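Production Assistant, Soap and Bath Goods
Lillaren Soap Works
Posted March 11, 2021

Lillaren makes cold process bar soap, bath salts and solid shampoo in small batches. We sell through our own web shop and to gift stores, and we are hiring one production assistant to join a team of 3.

The job is mostly hands-on. You will weigh oils and butters, line molds, cut and stamp bars, load the curing racks, and wrap and label finished stock. A normal batch is 285 bars. In the run-up to the holidays you will also help pack web orders.

Hours are 8:00 to 4:30 with a half-hour lunch. The position is full time after a paid trial month. You get a staff discount and can take home seconds.
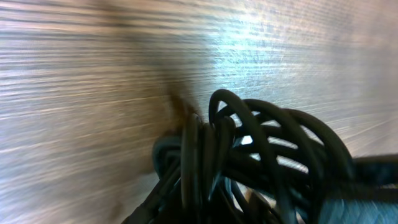 Masaru Kaneko started in the same position and says the cutting and wrapping take up more of the day than the mixing does, and that anyone who comes only for the scents and colors will be bored by the second week. He moved on to recipe testing after a year and now runs the Trornar line of unscented bars.

You should be able to stand for most of a shift, lift a 40-pound pail, and read and write batch records clearly. Soap making experience is useful but not required. We will train you to handle lye and you must wear the goggles and gloves we supply. Please tell us about any nut or fragrance allergies when you apply.

To apply, send a resume and a short note about any work you have done with your hands. Applications stay open until the job is filled. We would like the new person in place by July.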